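Paralora — Célula de montagem com dois braços
Ata da reunião de manutenção e preparação da célula

Segunda-feira, 14h. Sala pequena do segundo andar.
Presentes: Anong Siriwan (coordenação), Surachet Chuensuk (manutenção mecânica), Uriel Ayala (programação), Berhanu Gashaw (operação, redação da ata).
Ausente com justificação: Boonmee Thongdee. Enviou as suas notas por escrito, lidas no ponto 3.

A ata anterior foi aprovada com uma correção: onde se lia que o cabo do pulso esquerdo tinha sido substituído, deve ler-se que foi apenas reapertado o conector.

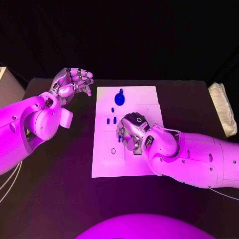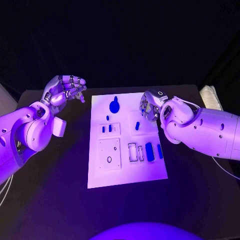

Tabuleiro branco com peças azuis, mão direita a segurar um pino.

1. Estado geral da célula

Berhanu resumiu as duas últimas semanas. A célula trabalhou todos os dias úteis, com uma paragem de uma manhã por causa do conector referido acima. O ciclo continua a ser feito sobretudo com a mão direita. A esquerda fica em posição de espera, erguida do lado esquerdo do tabuleiro, e só é chamada para as peças grandes.

Foram registados 200 ciclos completos desde a última reunião. Em 33 deles foi preciso intervenção do operador. Anong pediu que o registo passe a separar as intervenções por motivo, porque o número total não diz o que se deve corrigir primeiro. Berhanu tem os motivos anotados à mão no caderno da célula e vai passá-los para a folha comum. Adiantou que a maior parte são pinos que entram inclinados na ranhura e ficam presos a meio.

Uriel lembrou que duas dessas intervenções foram ensaios dele e não deviam contar. Ficou acordado que os ensaios passam a ter uma marca própria no registo.

2. Fixação do tabuleiro

Surachet verificou a posição do tabuleiro na mesa no início e no fim de três turnos. Num deles o tabuleiro rodou ligeiramente. O desvio é pequeno, mas chega para que o pino toque na borda da ranhura em vez de entrar. As ventosas que estão por baixo do tabuleiro são as que vieram da Ditden com a primeira montagem e perderam aderência.

Discutiram-se duas soluções. A primeira é trocar as ventosas por outras iguais. A segunda é fazer dois batentes aparafusados ao tampo e encostar o tabuleiro sempre ao mesmo canto. Surachet prefere os batentes. Uriel não se opõe, desde que tenham altura inferior à das placas de encaixe, para não obrigar a refazer as trajetórias de aproximação. Anong perguntou se furar o tampo traz problemas. Surachet respondeu que não, o tampo é maciço e já tem furos do suporte antigo na face de baixo.

Decisão: fazem-se os batentes. As ventosas ficam até os batentes estarem montados. Até lá, o operador confirma a posição do tabuleiro no início de cada turno com o esquadro que está pendurado junto ao quadro elétrico.

3. Mão direita: notas de Boonmee

Leram-se as notas de Boonmee sobre a mão direita. Texto abreviado:

A folga na ponta do indicador aumentou desde a última medição. O polegar está bom. Com o pino pequeno a folga nota-se pouco no momento de agarrar e nota-se mais ao pousar, quando o pino encosta ao encaixe e roda entre os dedos. O revestimento das pontas está gasto do lado interior. Recomenda trocar as pontas dos dedos antes de mexer em parâmetros de força, senão os parâmetros ficam afinados para pontas gastas.

Uriel concordou com a ordem proposta. Tinha previsto baixar a força de preensão esta semana e vai esperar. Surachet confirmou que há um jogo de pontas em armazém, da Nilsuwan, e que a troca se faz em menos de uma hora com o braço na posição de serviço. Depois da troca é obrigatório repetir a calibração dos dedos. Da última vez saltou-se esse passo e perdeu-se uma tarde.

Anong perguntou se se devia trocar também as pontas da mão esquerda. Surachet acha que não vale a pena por agora, trabalha muito menos. Fica para revisão em julho.

4. Pulsos e cabos

Surachet abriu os dois pulsos para inspeção. No esquerdo encontrou pó e um parafuso com pouco aperto. Limpou e apertou. No direito não encontrou nada a assinalar.

Quanto aos cabos brancos, a situação é menos boa. Do lado esquerdo o feixe passa em cima do tampo e faz uma curva larga por baixo do antebraço. Quando o braço recua até ao limite, o feixe é arrastado. Berhanu disse que já o viu ficar entre o antebraço e a borda da mesa, sem dano visível. Surachet propôs uma guia flexível presa à lateral do tampo, com comprimento livre suficiente para o recuo total. Uriel pediu que o comprimento seja medido com o braço em movimento lento e não parado, e que se inclua a posição de serviço, que é a mais exigente.

O cabo do braço direito tem menos percurso e não foi apontado nenhum problema. Surachet vai pôr uma abraçadeira a mais perto do cotovelo, por precaução.

5. Sequência de recolha e inserção

Uriel apresentou as alterações que quer fazer. Hoje a mão direita desce na vertical sobre o encaixe e solta o pino assim que sente contacto. Se o contacto for na borda, o pino é largado fora do sítio. A proposta é acrescentar uma pequena procura: ao primeiro contacto, a mão mantém o pino seguro, desloca-se em espiral curta e só solta quando a descida ultrapassa a profundidade mínima.

Berhanu perguntou quanto tempo isto acrescenta ao ciclo. Uriel estima uns 4 segundos quando a procura é necessária, e nada quando o pino entra à primeira. Anong considerou aceitável.

Houve alguma discussão sobre a ordem das peças. Berhanu prefere que os cilindros grandes fiquem para o fim, porque quando estão no tabuleiro desde o início a mão passa perto deles. Uriel explicou que a ordem atual vem do programa de demonstração da Flillell e que não há razão técnica para a manter. Vai experimentar a ordem inversa à de agora e a de Berhanu, e traz resultados.

Ficou também assente que a posição de espera da mão esquerda não se altera enquanto decorrerem estes ensaios. Mudar as duas coisas ao mesmo tempo tornaria os resultados difíceis de comparar.

6. Iluminação

Ponto acrescentado por Berhanu. Com a luz violeta as peças azuis distinguem-se bem para o sistema de visão, mas para o operador é cansativo verificar se um pino está bem assente. Ao fim de meio turno começa a enganar-se. Propôs um interruptor junto à mesa para passar a luz branca durante a verificação.

Uriel pediu que o interruptor bloqueie o arranque do ciclo enquanto a luz branca estiver ligada. A deteção foi afinada com a luz atual e com outra luz falha os contornos dos encaixes. Surachet diz que o bloqueio é simples, há uma entrada livre no autómato — a número 13.

Decisão: aprovado com bloqueio. Surachet faz a ligação depois dos batentes.

7. Limpeza e lista de início de turno

A lista afixada está desatualizada. Ainda menciona o tapete antigo. Anong leu a versão nova e fizeram-se emendas. Texto final:

Confirmar que a paragem de emergência está desarmada e que a luz do quadro está verde.
Limpar o tampo e o tabuleiro com pano seco. Não usar álcool nas placas de encaixe.
Verificar a posição do tabuleiro com o esquadro.
Passar o dedo pelas ranhuras e pelos furos e retirar aparas.
Levar os dois braços à posição inicial em velocidade reduzida e olhar para os cabos durante o movimento.
Abrir e fechar cada mão duas vezes, sem peça.
Fazer um ciclo de teste com um único pino.
Assinar a folha.

Surachet insistiu no passo dos cabos, que na versão antiga vinha no fim e era muitas vezes esquecido. Berhanu imprime e afixa.

8. Peças de reserva

Pinos pequenos: chegam. Cilindro grande: há um de reserva, com uma marca na base, utilizável. Pontas de dedos: depois desta troca o armazém fica a zero, é preciso encomendar à Nilsuwan. Anong trata da encomenda e pergunta pelo prazo, que da última vez foi longo. Surachet pediu que se inclua uma placa de encaixe de três ranhuras.

9. Tarefas

Surachet Chuensuk: batentes do tabuleiro, troca das pontas da mão direita, guia do feixe esquerdo, abraçadeira do lado direito, interruptor de luz com bloqueio.
Uriel Ayala: calibração dos dedos depois da troca, rotina de procura, ensaio das ordens de recolha, marca de ensaio no registo.
Boonmee Thongdee: nova medição da folga, com as pontas novas e antes de qualquer alteração de força.
Berhanu Gashaw: motivos das intervenções na folha comum, lista de início de turno.
Anong Siriwan: encomenda de pontas e placa.

10. Outros assuntos

Uriel perguntou se a cópia de segurança do programa está a ser feita. Está, mas só no computador da célula. Anong vai pedir espaço no servidor.

Surachet avisou que a célula fica parada durante a montagem dos batentes e a troca das pontas, que vai fazer seguidas na mesma manhã. Combina o dia com Berhanu.

A próxima reunião fica marcada para depois dos ensaios de Uriel, à mesma hora e na mesma sala. A reunião terminou às 15h20.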